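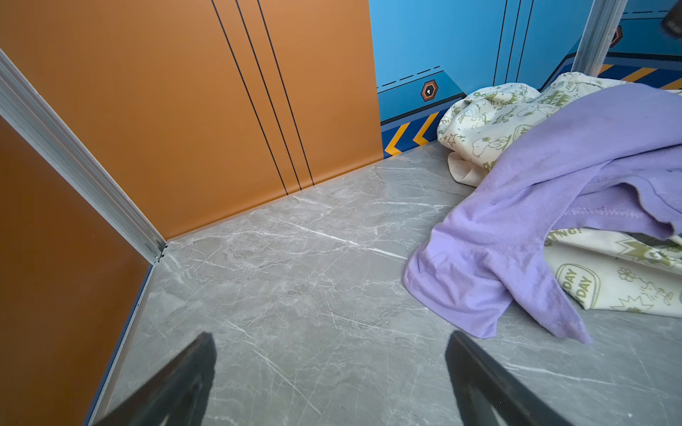 Figure 4.1 Marble-patterned floor and orange panels, with a blue printed panel to the right.

CHAPTER 4
Surfaces, Color and the Claims Made for Them

Sales literature for small interiors promises a great deal. Orange is said to warm a room, blue to calm it, and a marble pattern to make it look expensive. Students should ask who measured any of this. The Gitness survey, quoted in most trade courses, had 148 respondents and never asked them to do a chore in the rooms they rated.
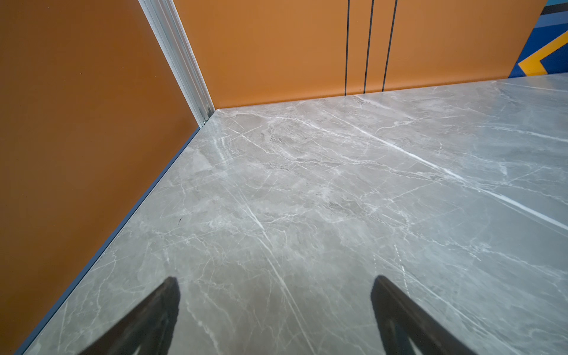
Nokuthula Buthelezi objects that a survey of taste needs no chores, and that people know at once whether they like an orange wall. Perhaps they do. Liking a wall is still a weak guide to living with it, and stripes deserve the same doubt - a thin black line is often sold as adding height.
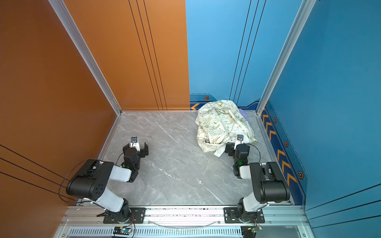 Laundry makes a better test. Put a crumpled printed cloth on a veined gray floor and see how long the eye stays with the wall.

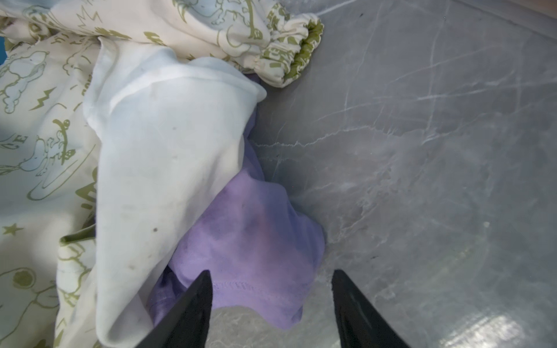

Section 4.1 therefore begins with clutter. Before reading it, write down which finish you expect to show small spots most clearly, and keep the note for Exercise 3.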